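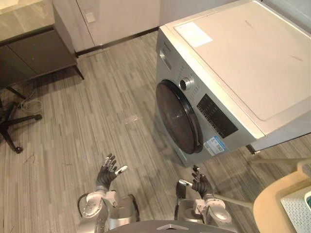 3.2 Where the washer stands

Figure 2. A front-loading washer sharing a room with a stone-look countertop cabinet and an office chair. The energy sticker is still on the lower front.

We began the Skevavham survey expecting to write mostly about laundry rooms. Very few of the 120 homes had one! Washers turned up in hallways, kitchens, bathrooms and, to our delight, in rooms where people also work. The room in Figure 2 belongs to this last group, which we call shared-work rooms. The chair base and the washer stand on the same floor, with tall built-in cabinets along the white wall behind them, and a loosely coiled white cable lies next to the chair.

What interests us most in rooms like this is the top of the machine. A washer top is wide and flat, and it sits within easy reach, so it competes with the desk and the counter for whatever a person is carrying. Our diary entries (3,411 in all, collected through the Utance app) are full of it: folded towels, mail, a laptop during a call, a cake cooling on a Sunday. One household in the Boonchu apartments wrote that they bought a front loader "for the shelf" and learned to like the washing later.

The second thing we looked at was the stand. A washer may rest straight on the floor or on a low base, as in Figure 2, where a thin gap is left above the floor. People had strong feelings about that gap. Eight households told us they clean it every week, and others had lost socks, coins and one library card to it. We had no question on this in the first version of the interview and added one after the pilot.

Stickers deserve a short note too. Energy labels often stay on for the life of the machine, and several people could recite theirs from memory. We coded each label as kept, partly peeled or removed, following the Zomgate scheme for household objects, and Section 4.1 compares these codes with the age of the machine.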